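Why I Stopped Replacing Things That Still Work

My neighbor Shu-fen Choi put a toaster out on the curb in January, and I took it. I'm telling you this up front so you know what kind of person is writing. I rang her bell first, I'm not an animal, and she said go ahead, the lever doesn't stay down anymore. So I carried it home under my coat and turned it upside down over the kitchen sink, and a truly upsetting amount of bread came out of it. The lever has stayed down ever since.

I've been thinking about that toaster a lot more than a toaster deserves. Shu-fen is careful with money. She washes out freezer bags. But when the lever quit, it didn't cross her mind to turn the thing over and shake it, and if I'm fair, it wouldn't have crossed mine either until a few years ago. We've both been trained, and the training is very good. A thing stops working, and the next step is to go look at new ones.

My opinion, and I'll try to stick to it, is that most of us give up on our stuff way too early, and that it's costing us more than the price of the replacement.

Let me start with the money anyway, seeing as that's the part people will argue with. I had a Drevik washing machine that started walking across the laundry room during the spin cycle. It would end up leaning on the dryer like a guy at a bar. The first person I called (over the phone, mind you, he never laid eyes on it) told me a machine that age wasn't worth the visit. The store had a new one for 779 dollars with delivery, and I had my card out. I was ready! Then my sister-in-law Hoi-yan Man came over to borrow a ladder, watched the thing shimmy for a minute, and asked if I'd ever leveled the feet. I didn't know it had feet. They screw in and out. It took us longer to find the wrench than to fix it.

Now, I know what you're going to say, because I've had this conversation at a lot of dinners. You'll say your time is worth something. Sure it is. But go ahead and add up the time it takes to buy a washing machine. You read the reviews, then you read the bad reviews, then you measure the doorway, then you measure it again because the first number seemed wrong. You take a morning off for the delivery and they show up in the afternoon. Somebody has to haul the old one away and there's a fee for that and a form to go with the fee. I spent more hours shopping for the machine I didn't buy than I've spent fixing everything else in my house put together.

And then you've got a new machine, with new buttons. I'd like to say a word about new buttons. My old Drevik has a dial. You turn it to the thing you want and you pull it out. My brother's new one has a touch panel that plays a little song when it's done, and a setting called Refresh that he's afraid of. He washes everything on Normal. He paid extra for all of that.

The second argument I get is that things aren't made to be fixed anymore, and here I'll give some ground. It's true. I have a pair of Tronik headphones with a dead battery sealed inside a plastic shell, and there's no way in that I can find that doesn't involve breaking it. I wrote to the company, very politely, and got back a coupon for 2 dollars off the next model. I kept the email. I read it sometimes when I want to be annoyed. A company that seals up a part everyone knows is going to wear out has decided for you how long you get to own the thing, and I think that stinks, and I think we should be ruder about it than we are.

But "some things can't be fixed" has turned into "things can't be fixed," and those are pretty far apart. Lamps can be fixed. Zippers can be fixed, and a lot of the time it's only the slider, which costs less than a cup of coffee. Chairs want glue and a clamp and a night to sit. Faucets drip because of a rubber ring the size of a dime. I had a Dukodia vacuum that I'd been cursing at for most of a year, telling everybody who'd listen what a piece of junk it was, and there was a sock in it. One of mine. I felt like I owed somebody a letter.

Computers are the place where I was the biggest coward, I'll admit. I grew up thinking that if you opened one, something would leap out, or a warranty would die, or you'd touch the wrong square inch and lose every photo of your kids. I owned three desktops in a row without ever seeing the inside of one. When a computer got slow I took that as its way of saying goodbye. Then the last one got slow and I couldn't afford to be gracious about it, so I asked for help and the side came off, and I was sort of offended by how ordinary it was in there.
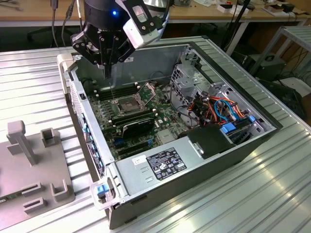
The memory just pushes in. It's like a cartridge from one of the old game systems, if you're my age. I bought more of it, lined up the notch, pushed until it clicked, and the slow computer I'd been mourning got four more years. My kids did their homework on it. My mother-in-law still plays solitaire on it, very aggressively, and doesn't want to hear about a new one.

I don't want to oversell this. I've also wrecked things. I took apart a Yau kitchen clock that was losing time and it has never told any time since, right or wrong. I once fixed a dripping shower so thoroughly that we had no hot water until a plumber came, and he charged me 400 dollars and was nice about it in a way that made it worse. If it runs on gas I leave it alone. If it's in the wall and it hums, I leave it alone. You have to know where your limit is, and I found mine the expensive way.

Still, even the clock taught me something. I know now that there's a plastic gear in there with teeth as fine as a comb, and that one of them was chipped, and that this tiny chip was the whole trouble. Before that it was a magic box on my wall that I was mad at. I'd take a dead clock I understand over that, though my wife would like it noted that she wouldn't.

That's the part I think we lose when we go straight to the store. You get a little dumber about your own house every time. You end up living with a bunch of objects you don't know a thing about, and any of them can cost you a week's pay whenever it feels like it. I felt that way for years and I thought it was just being a grown-up. Learning what's behind a panel or under a lid doesn't make me handy (ask anyone) but I walk around feeling less picked on.

So my rule, for whatever it's worth, is that I'm allowed to replace anything I want, but I have to look at it first. Really look, with the cover off if it's got a cover and the plug out if it's got a plug. Clean it. Shake it over the sink. Look up the name of the thing plus the word "won't" and see what other people say, because somebody in another state has always had the same problem and posted 3 blurry photos of how they got around it. If it's still dead after that, fine, I go shopping, and I don't feel bad about it.

Shu-fen knows I fixed the toaster, by the way. I offered it back and she said no, she already had the new one, and it does bagels. A few weeks later she knocked on my door holding a hair dryer and asked if I had a small screwdriver she could borrow. She didn't want me to do it. She just wanted the screwdriver.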